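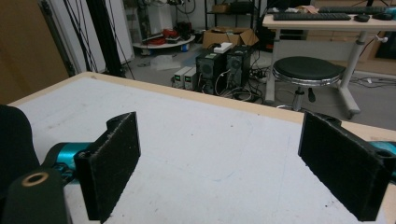
**Figure 1.** Wrist view with both padded fingers apart over the white work surface. The upper part of the view is background beyond the table edge.

### 4.2 Masking and Finger-Gap Estimation

The policy described in Section 3 takes two inputs at each step: a wrist image and a scalar finger gap. The handheld gripper has no encoder on the finger axis, so the gap has to be recovered from the image. This section describes the estimator, the mask applied before the image reaches the policy, and the failure cases we found while tuning both.

**Finger segmentation.** Each finger pad is black and each sits in front of a blue-green segment (Figure 1). We first tried to fit the pads directly by intensity threshold. This fails when the background holds other dark objects. In Figure 1 the computer towers on the floor and the stool to their right are close in intensity to the pads. We therefore locate the blue-green parts by hue and use them as anchors. A pad region is accepted only if it borders an anchor and its long axis lies within the range allowed by the finger geometry. Regions that meet the first test but fail the second are kept as candidates for one further step, then dropped.

**Gap computation.** Let *l* and *r* be the inner edges of the left and right pads, sampled at a fixed fraction of pad height. The gap is computed from the distance between *l* and *r* after lens correction, with a separate scale for each side. A single scale gave a bias that grew with opening width. The scales are fitted once per gripper with the Plitel calibration tool and stored with the lens parameters. Output is passed through a median filter of width 6. Wider filters delayed the closing signal enough to shift the predicted grasp point.

**Background mask.** Content past the far table edge carries no task information, but it is highly textured and stays nearly fixed across a session. Policies trained without a mask used it to infer gripper position and degraded when the table was moved. We fit a line to the far edge of the table and replace all pixels beyond it with the mean color of the training set. The fit uses the gradient along the edge and is updated every 4 steps.
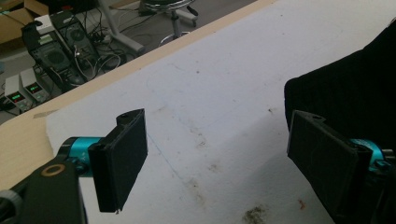
**Figure 2.** Board laid on the wooden table. Two candidate edges are present: the rim of the board and the far edge of the table. Dark fabric covers much of the upper right.

The line fit is ambiguous in views such as Figure 2. The board ends short of the table, leaving a pale band of wood between the two edges, and the rim of the board can return the stronger gradient. Selecting it masks part of the usable surface. We resolve this by keeping both lines and choosing the outer one when the strip between them matches a stored wood color. The strip of tape near the rim did not affect the choice.

Dark fabric behind the right finger is a second source of error. It can merge with the pad under the threshold described earlier, which moves the upper boundary of the pad region and with it the sampling height for *r*. The anchor test does not remove this case, as the merged region still borders the blue-green joint. We added a limit on region area, set from the calibration images. When the limit is exceeded, the estimator holds the last valid value of *r* and raises a flag. Flagged steps are left out of the training loss on the gap term but kept for the image encoder.

**Tuning set.** Thresholds were set on 300 hand-labeled images from the Stolton recordings. A further 74 images with fabric or other dark material touching a pad were labeled separately and used only for the area limit. Neither set overlaps with the evaluation data in Section 5. Small marks and specks on the board were left unlabeled and are treated as surface.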